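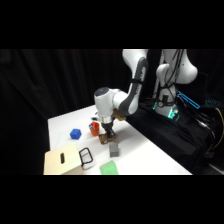
Part of the Drilthorpe set in use: orange cup, blue cube, upright grey block and brown piece, with the slotted wooden box at front left.

Drilthorpe Tabletop Set

README and data card
Version 3
Last edited Wed 16 October

Summary

Drilthorpe is a small collection of tabletop objects and the written layouts that go with them. It covers one household-scale activity: putting a handful of small things away from a plain surface into open containers. The release contains 45 layout sheets, an object list, a placement guide and a table of outcome notes.

The set was put together at Dorngate as a replacement for the older Grinotgate sheets, which used patterned cloths and a mixture of toys. Grinotgate layouts are not compatible with this release. The object names overlap in places but the containers differ.

Contents of the release

layouts — the layout sheets, one text file each
objects.csv — names, colours and roles
guide.txt — how to set up, clear and reset the surface
outcomes.csv — notes written after each attempt
changes.txt — version history
pictures — reference pictures

Files are UTF-8 with Unix line endings. Column separators are commas. Free-text columns are always quoted, including when empty.

Surface

All layouts assume a white, matt covering that hides the table beneath it. Pull the covering flat before placing anything. Small folds near an object will change how it stands, and the upright blocks are the first to suffer. The covering should reach past the working area on every side so that no object sits across an edge.

Coloured coverings were tried for the August draft and dropped. The pale box was easy to lose against cream, and the darker cloths showed every bit of lint.

Objects

The names below are the ones used throughout the layout sheets. Colour comes first in each name and should be treated as part of it.

blue cube — A plain cube in a strong cobalt blue. Role: loose item. Usually placed alone, with clear surface on all sides.

grey block — Rectangular, taller than wide when stood upright. Role: loose item or obstacle, depending on the sheet. If the sheet says "flat", lay it on a long face. With no instruction, stand it up.

brown piece — A small brown item. Role: loose item. It has no named front, so orientation is not recorded.

orange cup — Cylindrical, with a slight flare at the rim. Role: container. It always stands on its base, open end up. A small item may already be in it at the start; if so, the sheet has the entry "cup: occupied".

slotted box — Light wooden box with an oblong handle slot in the front. Role: container or boundary. The slot is used as a reference for facing. A sheet that says "slot near" wants the slot towards the person reading it.

Spare loose items came from Pagano and are listed in objects.csv with the prefix P. They are optional. No layout depends on one.

Layout sheets

Each sheet describes a starting arrangement and a goal. Starting positions are given in words, relative to other objects: left of, right of, in front of, behind, inside. Distances fall into 3 bands, named touching, close and apart. Earlier versions used centimetres, but the people setting the table ignored them, and the word bands gave more consistent results between sessions.

A typical entry reads:

start: grey block in front of brown piece, close
start: orange cup left of brown piece, close
start: blue cube left of orange cup, apart
cup: occupied
goal: brown piece inside slotted box
leave: blue cube, grey block

The "leave" line matters. Any object named there should be in its starting place when the attempt ends. If it has been nudged but is still standing and in the same distance band, it counts as left. If it has fallen, it does not.

Left and right are always taken from the reading side of the table. Sheets written from the opposite side were turned round before release. A few comments in the free-text column may still use the old sense — the start and goal lines take priority over comments.

Clearing and resetting

1. Empty the containers first. Tip the cup out over the covering, not over the box.
2. Move all loose items to the far edge.
3. Flatten the covering.
4. Place containers, then upright blocks, then everything else.
5. Check the facing of the slotted box.
6. Read the sheet through once more against the table.

Do not reset from memory or from the previous picture. Most of the mismatched starts in version 2 came from repeating the last arrangement with one object changed.

Outcome notes

outcomes.csv holds 100 rows. Columns are sheet, attempt, result, disturbed and remark. The result column takes one of 3 values: done, partial or not done.

Done means the goal line is met and the leave line is respected. Partial means the goal is met but something on the leave line was disturbed. Everything else is not done, including attempts stopped early. The disturbed column lists object names separated by semicolons.

Remarks were typed at the table and have been left alone apart from spelling. Some are very short. "Block again" refers to the grey block falling over.

Known limitations

The object range is narrow. There is nothing soft, nothing transparent and nothing with a lid. Results on these layouts say little about clearing a real desk or a kitchen worktop, where things overlap and containers fill up.

Light falls differently between sessions. Colour names in objects.csv were agreed by eye in daylight and should not be converted to colour values.

The brown piece is under-described. Its size is missing from objects.csv and will be added when the list is next revised.

Outcome rows are not spread evenly across the sheets. Layouts with an occupied cup have more attempts than the others, so totals should be reported per sheet and not pooled.

Suggested use

The layouts suit work on tidying order, spatial wording and the effect of obstacles close to a target. They can also be used without the outcome table, as a plain set of arrangements to copy.

When substituting an object, keep the colour and general shape and record the change in a local copy of objects.csv. Do not reuse an existing name for a different item.

Changes from version 2

Distance bands replace centimetres.
"Leave" line added to every sheet.
Pagano spares moved out of the main list.
Facing of the slotted box now recorded.
Duplicate rows removed from outcomes.csv.

Corrections

Report errors by sheet name and line number. Corrections to start and goal lines go into the next version; corrections to remarks are not made.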